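Washing the bobble bedspread

The spare room bedspread is white cotton with raised dots all over it, and I've been putting off washing it since winter. It came from my aunt's place in a garbage bag with two pillowcases and a tablecloth we didn't keep. There's no care label. She probably cut it off, as she did with every label she ever met.

I had three worries. The first was shrinkage, the second was the dots going flat, and the third was the colour, which had gone a bit grey along the fold lines from sitting in the linen cupboard. I rang the drycleaner on the corner and they quoted me more than I'd pay for a new one, so I did it at home.

Our machine is a Gallance front loader, bought second-hand when we moved in. The book says to drop the spin to 600 for anything with a raised weave. I'd never used that setting. I'd always left it on whatever the last person used, usually Trygve Nordin from upstairs, who borrows the machine when his is playing up and likes everything spun to within an inch of its life.

What I did, in order:

Shook it outside over the back step. A fair bit of lint came off.

Soaked it in the laundry tub overnight in lukewarm water with half a scoop of Cirnik soaker. The water was the colour of weak tea by morning. I drained it and did a second soak for an hour with nothing in it.

Washed it by itself on the gentle cycle, cold, with less powder than I'd use for sheets. Powder gets caught around the dots and dries there as a crust, and then you're picking at it with a fingernail for a week.

Gave it an extra rinse.

The cycle took longer than I wanted. I went and did the shopping and came back and it was still going.

The part that matters most with this kind of fabric is what you do straight after. If you leave it balled up in the drum the creases set between the rows of dots and ironing won't get them out, because you can't iron it without squashing everything. So it needs to be opened up and pulled into shape while it's damp. You find two places along an edge, take a good pinch of cloth at each, lift it, and let the weight do some of the work. Then move along and do it again. 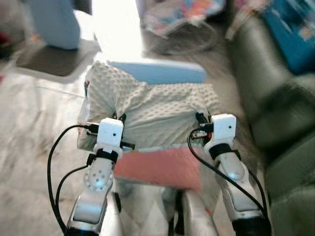 Trygve reckons I'm making too much of it and that a bedspread should go over the line and be left alone. His argument is that the wind does the same job for free, and that in August, when it blows all day, he's had blankets come in flatter than when they went out. He also said the dots would survive a hot tumble dry, but I've seen his towels.

I do agree with him about the line to a point. Once it's pulled out I hang it over two lines, not one, so there's no hard crease down the middle. Pegs go at the very edge or they leave marks. If it's sunny I turn it face in — white cotton can take the sun, but old cotton gets brittle and I don't know how old this is.

Mine was out by ten in the morning and dry a bit after three. The hem was the last part to dry, and I flipped it at lunch to help it along.

I measured it before and after, seeing that was what I'd been fretting over. The long side had been 220 cm. It came in at 216, so four centimetres gone. It still covers the mattress and hangs down both sides. It's a touch short at the foot, but there's a blanket box there so it doesn't show.

The dots are fine. They look slightly fuller than before, if anything, and a few loose threads I'd meant to snip have worked themselves back in. The grey along the folds is much better. There's one faint line left near the middle and I'm not going to chase it.

For storage I've stopped folding it in quarters. I roll it around an old sheet and it sits along the top shelf of the cupboard. It takes up more room than I'd like, and the good towels have had to move down to the Isaksson drawers in the hall. They don't quite shut now. I'll have to go through the beach towels and get rid of some.

If you're trying the same thing with a newer one, check whether it's cotton all through. A neighbour's Horkeck cover looks much the same as mine but has a polyester backing, and hers puckered at the seams when the front shrank and the back didn't. She unpicked one side and re-stitched it and it sits all right now.

Next up are the spare room curtains. They're lined, so I'll read up first.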